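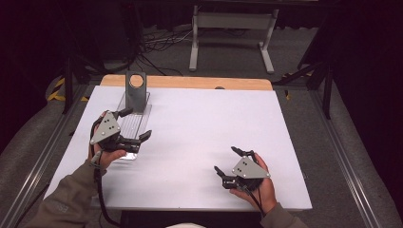 4.2 Preparing the Work Table

This section applies to the Stetetti bench station with white tabletop and aluminum side rails. Complete all steps before the first part is placed on the table.

1. Confirm that the tabletop lies flat on the wooden board and does not rock when pressed at each corner.

2. Check both side rails for movement. If a rail shifts, tighten its fasteners as described in Section 3.

3. Wipe the tabletop with a dry, lint-free cloth. Do not use solvent on or near the clear acrylic tray.

4. Place the acrylic tray lengthwise toward the back left of the table, with its ridged surface facing up.

5. Stand the gray metal bracket upright at the far end of the tray. The large circular hole must be in the upper portion of the plate.

6. Route all cables over the front edge of the table and leave enough slack for both hands to reach the tray.

NOTE: Replacement trays are ordered under part number 589. Allow 14 days for delivery to the Irkthorpe site.

CAUTION: Keep feet, bags, and carts clear of floor areas marked with yellow-and-black tape. Worn tape must be reported to Sandamali Fakir, Facilities, extension 979.

7. Record the completed check on Form 63 and place it in the station binder.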